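Washing printed cotton hoodies

Turn the garment inside out and close the zipper fully before loading. An open metal zipper abrades plastisol prints — the damage shows first on the sleeves. Wash at low temperature, 400 rpm spin, with no fabric softener. 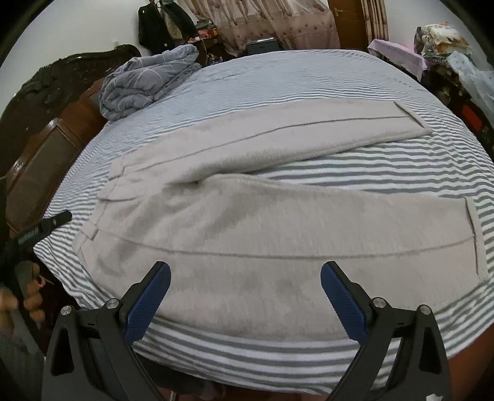

Dry flat or over a wide hanger. Tumble heat makes the ink layer brittle, and cracks don't close again. If pressing is needed, wait until the cotton is fully dry, then iron from the reverse side on setting 2. Leave new prints unwashed for 3 days after curing.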